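**Ticket: Plulden hand-held gripper kit, left unit drops tracking**
Status: open, waiting on vendor
Product: Plulden two-gripper kit, trial unit from Drillia
Priority: normal

**Problem**

Left gripper loses its pose partway through a recording. The right one is fine. The app shows "tracking lost" for a second or two, then picks up again with the position shifted. Out of 19 takes on Thursday, 2 were usable for both hands. Trial ends in September and we need to decide on the purchase before then.

**Setup**

- Both grippers on the bench by the brick wall
- Kovden recorder software, default profile
- Task: pick up a flat item, move it, set it down
- Exposure on auto

**Log**

9:40 -- Restarted the recorder and re-paired both units. No change.

10:15 -- Swapped the cables between left and right. The fault stayed with the left unit, so the cable is not the cause.

10:50 -- Ran the finger open/close check. Both units report full travel. The finger pads grip fine and I have no complaint about the mechanical side.

11:30 -- Went back over the bad takes. Most of the dropouts come when the left gripper tilts up and the ceiling light gets into its view. Auto exposure pulls everything down and the recorder loses its reference points.

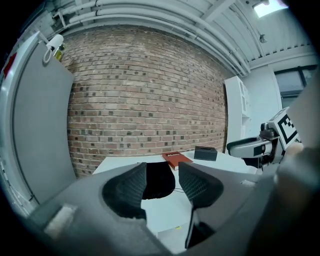
Next I set exposure by hand. At 2000 the view was too dark to track at all. At 700 it held for longer, but it still dropped out on fast moves.

1:20 -- Reran calibration with the Choo marker sheet from the kit. The left unit passed, but its error was higher than the right unit's. The manual gives no limit for this number, so I can't tell if it is out of spec.

**Questions for Drillia**

1. What calibration error is acceptable?
2. Can exposure be locked per gripper? The setting currently applies to both.
3. Can you send a replacement left unit before the trial ends?

**Workaround for now**

Exposure at 700, slow moves, keep the left gripper level. Takes are usable this way -- just slower than we want.

Logs and calibration files are attached. Leave this open until the vendor replies.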